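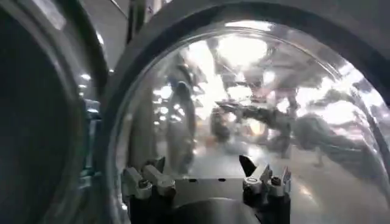
Figure 2.1 Reflections in a curved panel of clear plastic.

Chapter 2
What Does a Load of Laundry Cost?

I used to think I knew what a wash cost me. I fed the coins in, I got clean socks, end of story! Then I moved to Folside, bought my own machines, and lost track completely.

So let's work it out together. In this chapter we'll split every cost into two piles: fixed and variable. A fixed cost stays put however many loads you do – the price of the dryer, say.
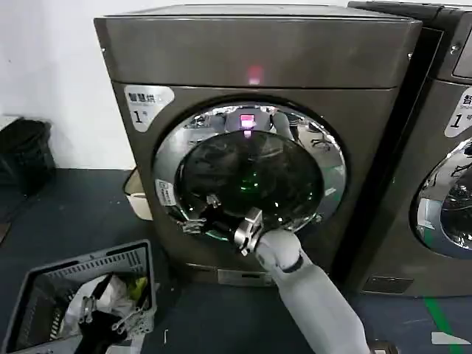

A variable cost grows with each load, like detergent or power. Suppose the Rundance laundromat pays $3,641 a month in rent and 50 cents a load for soap and water. Rent is fixed, soap is variable. (Wages are trickier, and I'll get to them in Section 2.3.)

Now say Rundance did 341 loads one slow week in April.

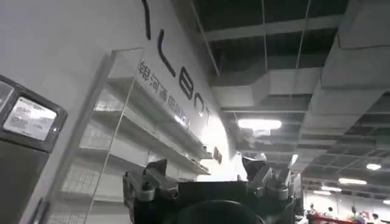
Soap and water came to $170.50 that week, and the rent didn't budge. Keep both numbers handy – you'll want them for the break-even chart, where we bring in Dafis, the cheaper shop across the street.

2.1 Fixed Costs

Grab a pencil and list every bill you'd still owe if you closed for a month.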